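Re: [lab-automation] Open day at Derkix, anyone go?

On the list last month, a subscriber wrote:

> Our group is looking at the Wuvura two-arm cell for textile handling and I
> saw that Derkix had an open day in October with one running. Did anyone
> attend? I am interested in cycle behavior on crumpled cloth, cable
> management, and whether the vendor numbers hold up. The brochure says
> very little about failures. Also, is Holavora the control software or the
> name of the whole package? The web page uses it both ways.

I went, morning session only. Notes below, in the order I took them. I have no connection to Derkix or Wuvura.

Holavora is the software. The cell is sold separately and they will quote it without a license if you bring your own controller. The person at the desk confirmed this twice, so I would ignore the web page.

The cell has two arms on a common rail at the front of a white tabletop, with plain panels on three sides. The task is clearing mixed cloth from a plastic basket at the back of the table, spreading each piece out, and putting it in a teal bin on the right. No fixtures on the table and no vacuum. Everything is done with the two grippers.
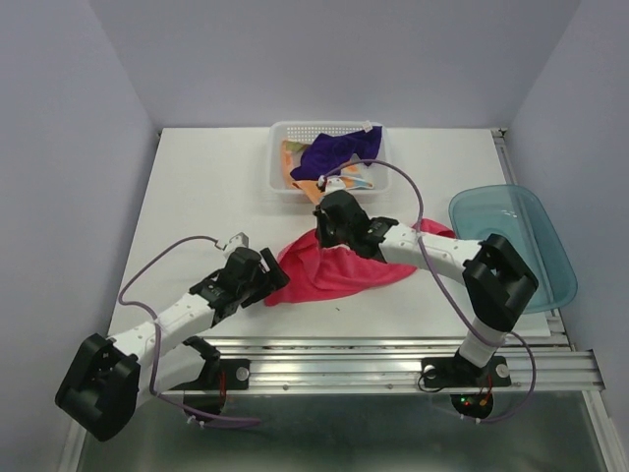 The pick was the part I watched most closely. Cloth in a basket is tangled by default, and the first grasp often brings a second piece with it. The stated policy is to lift, check, and if the piece looks wrong, lower it and grasp again somewhere else. I saw regrasps on most of the thin pieces and few on the thick ones. Patterned fabric gave it more trouble than solid colors. I asked whether that was segmentation or grasp planning and was told segmentation, with a fix planned.

The demonstrator put up a log summary from the week before: 543 picks attempted, 469 completed with no operator input. That is a little over 86 percent. The rest were not broken down by cause, which I would want before buying anything. I asked for the raw log and was told to write to them. I have written and have had no reply yet.

Spreading is done with both arms. One takes an edge, the second finds another point along it, and they pull apart until the edge is under tension. There is no attempt at a proper fold. If you need folded output, this setup does not do it, and the Lam add-on they mentioned for it was not on show.
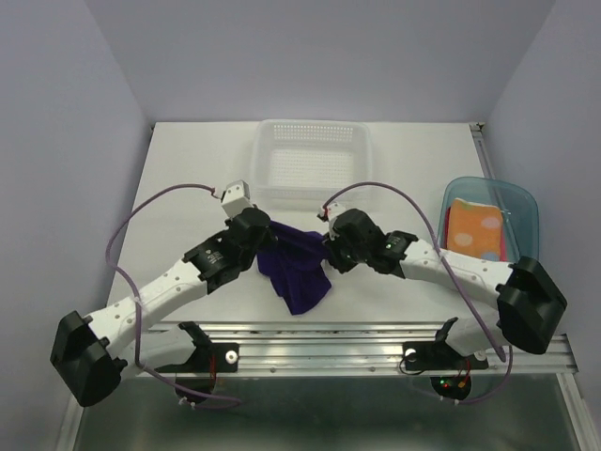

Handoff between the arms is slow. The second gripper makes a cautious approach and stops short before closing, and the wait is long enough that people at the rail started talking over it. They said the speed cap was set low for visitors. I believe that, but it means I have no useful cycle time to give you.

On cable management: each arm has one purple cable from the wrist module, run in a wide arc and tied along the forearm and down to the base. It is simple and you can get at all of it. I would worry about the arcs if you plan to work with both arms close together all day. I did not see a snag in the time I was there. Replacement cables are a stock item according to the parts sheet.

Other items:

Power draw was given as 800 W peak for the complete cell. I did not see a meter.

The warranty covers the grippers for 5 months, which is short. Fingertips are excluded as consumables.

Teaching a new item type needs demonstrations recorded on the same cell. They would not say how many. I take that to mean it varies a lot with the fabric.

The software talk was a slide deck and can be skipped.

My view is that it is worth a trial if your pieces are all of similar size and you can tolerate an operator nearby. For unattended running I would want the failure breakdown first. If anyone went to the afternoon session, please post whether they raised the speed cap, and whether the Lam unit turned up.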